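Play kitchens are judged on their storage, says Citlali Bautista, who designs them at Plurnach. She starts with the microwave and its ten number buttons. "A child reads the keypad first, then pulls the handle."
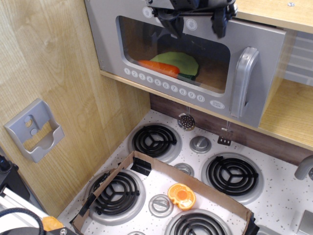

Shelf and hooks

The open shelf sits above the cooktop, with the skimmer and spatula hung beneath. "A plate has to go up there with the carrot on it," Bautista says.

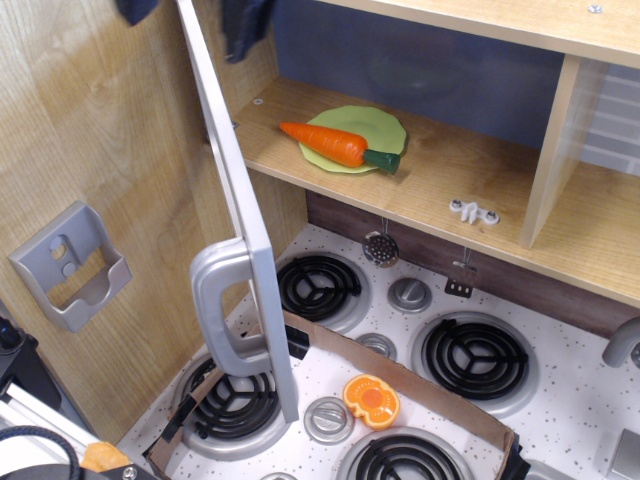
Tsung-han Siu would make the shelf deeper and give up the narrow compartment. Bautista disagrees: "Cups need it."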